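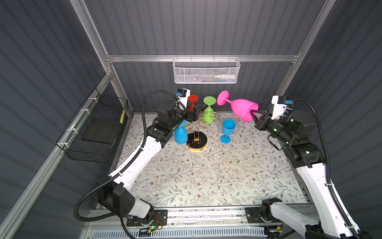 TABLEWARE AND STORAGE

From: Carola Rathjen
To: Kamberg Table & Kitchen list
Subject: Re: gold glass rack, worth it?

Lieselotte Hagedorn wrote on Sunday:
> I keep eyeing those gold wire racks that hold stemmed glasses
> by the foot. Do they tip over if you load one side first?

Dear Lieselotte, and hello to everyone in Stivunstead too,

I am so glad you asked, because I've been fond of these racks for years (my sister would say too fond!). Mine wobbles a little if I fill one side, so I go back and forth, one glass left and one glass right, and it behaves beautifully.

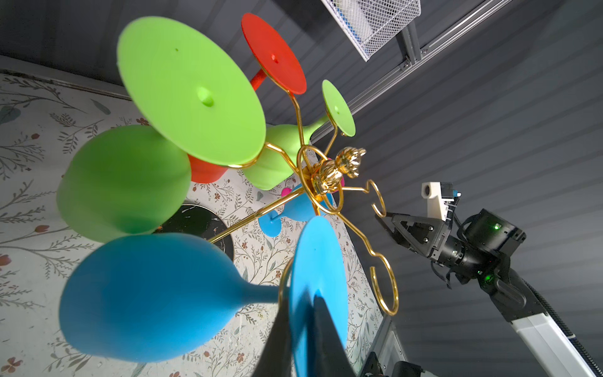

Do the glasses have to hang upside down?
They're made to hang that way, with the foot caught in the wire and the bowl below.

I do love a mix of colors on a rack like this, red and green and blue all jumbled together, and everybody at the table remembers which glass is theirs.

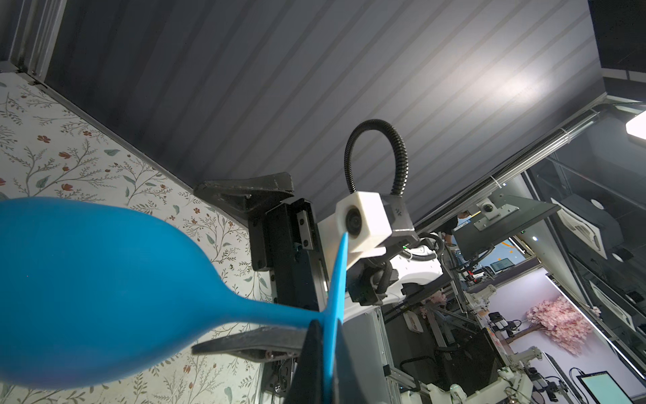 Blue stemmed glass, with the floral print behind.

Ruppert had racks for 33 in February, and I paid 50 for my Plellonen one years back, so do ask before you order. Slide each foot in slowly, and leave yourself elbow room on the table. 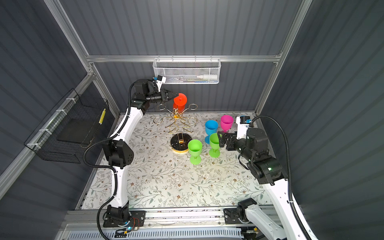 Digest No. 400

Write and tell me which one you choose, Lieselotte, and if you'd like to come try mine first, the kettle is on most afternoons.

Warmly,
Carola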